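Jul 15, 2022

Laundry notes again. Flisto still can't fold. I ran the February policy on the bench arms this morning, the one trained on 2,889 demos, and on towels it's fine, it does a towel like a bored teenager (corners roughly together, good enough). Give it anything black with straps and it pinches, lifts, and then sort of waits for inspiration. I let it try 20 times and got 2 folds I'd put in a drawer.

My feeling is it's mostly a seeing problem. Black cloth on itself has no edges to speak of, and a strap looks like a fold and a fold looks like a hem. I can't always tell either, not until I've got hold of a bit and pulled. So I want more clothes handled on a real bed, with clutter left where it is, and fewer flat T-shirts on the gray table at Brinbridge.
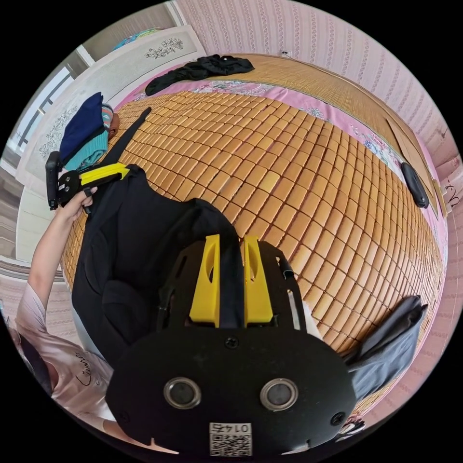

Black garment on the bamboo mat, strap running off at an angle. Hand grippers 0145 and one more.

The mat is a nice surface for this, by the way! All those little tiles give the tracking plenty to hang on to, and it's so much better than a plain sheet. I do wonder if we'll end up with a model that only folds on bamboo. Should get some sessions on a plain blanket before the next training run.

Other thing on my mind is the stack. Folding one piece is half the chore; the other half is setting it on a pile without knocking the pile over, and the Dondent planner treats a stack of clothes like a stack of boxes. Knit on the bottom, smooth stuff on top, it slides. A person squares it up with the side of a hand and doesn't notice doing it. We have no label for that move — we need one.

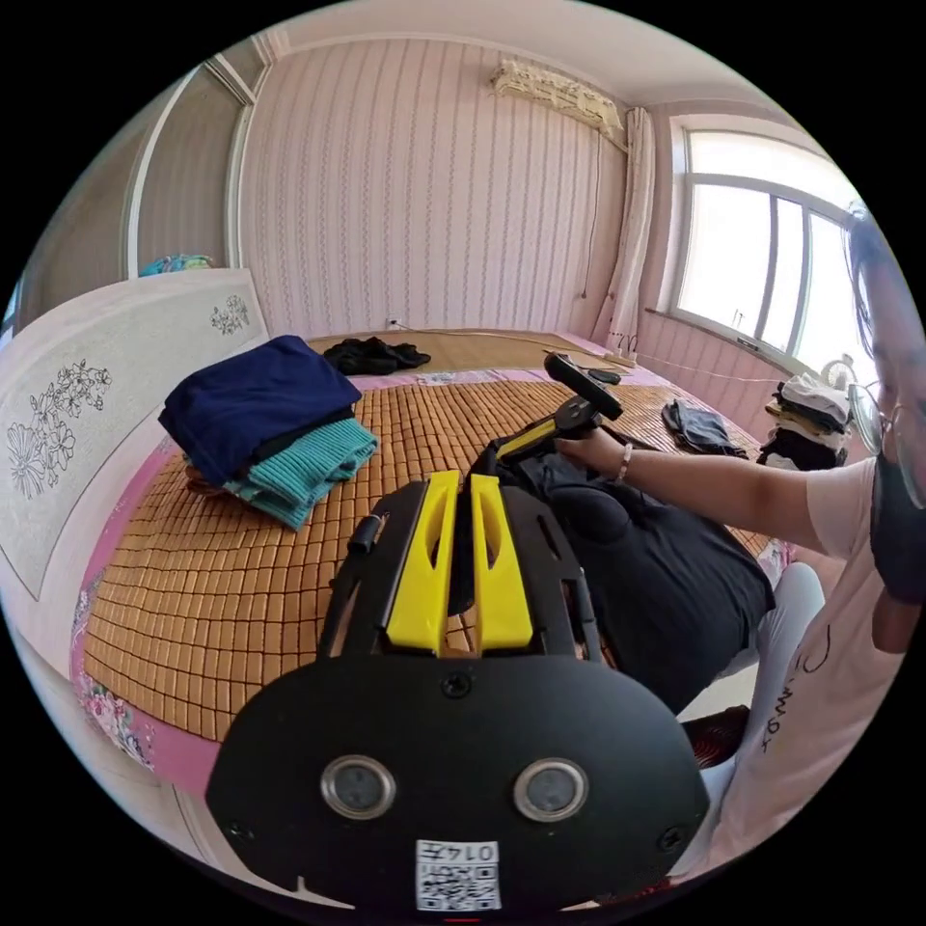 Hina Ghumman read this far and thinks I'm being too hard on it: a machine that does towels and pillowcases and leaves the rest in a heap would already save her half an evening, and she'd buy one tomorrow. She also wants to know why we keep scoring on neatness when most people's drawers look like hers.

Fair. I'll add a "would go in a drawer" score next to the neatness one and rescore the 28 runs from the Baloch set on Monday. Still to do: swap the worn finger pads on the bench arm, ask about blankets.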